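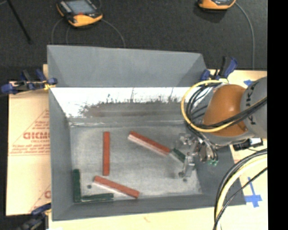
Red rectangular bars in a gray open-topped bin.

Helmut Rathjen has worked on wax seals and sealing wax recipes for most of his career, and he prefers to talk about softening points. His workshop in Etitz supplies archives that need replacement wax matched to old documents. Ilse Gerlach, who handles the testing, joined us in October for the second half of the conversation.

Rathjen begins with composition. "People assume sealing wax is wax. Most of the good material after the sixteenth century is shellac and resin with a pigment. Beeswax seals are older and behave differently. They deform slowly under load and they bloom."

The workshop keeps 217 recipes on file, copied from household books and trade manuals. Many are incomplete. Quantities are given in local weights, and the resin is often named only by the merchant who sold it. "Vogler is the worst," Rathjen says of one manual he uses often. "He writes 'enough turpentine' and moves on. We made 15 batches before we had one that released cleanly from a brass matrix."

Gerlach keeps the results in a ledger, now at 282 entries. Each entry records melt behavior, surface gloss, and fracture. She scores fracture by dropping a cast disc from a fixed height onto slate. "A document seal should break if someone tampers with it," she says. "If it bends, it is the wrong mix. If it shatters in the mail, it is also the wrong mix."

Color causes the most disagreement with clients. Vermilion was the standard red, and it darkens in light. Archives sometimes ask for a match to the darkened surface, sometimes to the original shade found under a fold. Rathjen will supply either, but he asks for the decision in writing.

He is less flexible on storage – flat, in the dark, with nothing on top. Padded envelopes are acceptable for transport only. "Two years under a stack of folders and the relief is gone," he says. "You can still see that there was a seal. You cannot read it."

The next group of tests covers black mourning wax, colored with lampblack. Gerlach expects to start casting once the new matrices arrive.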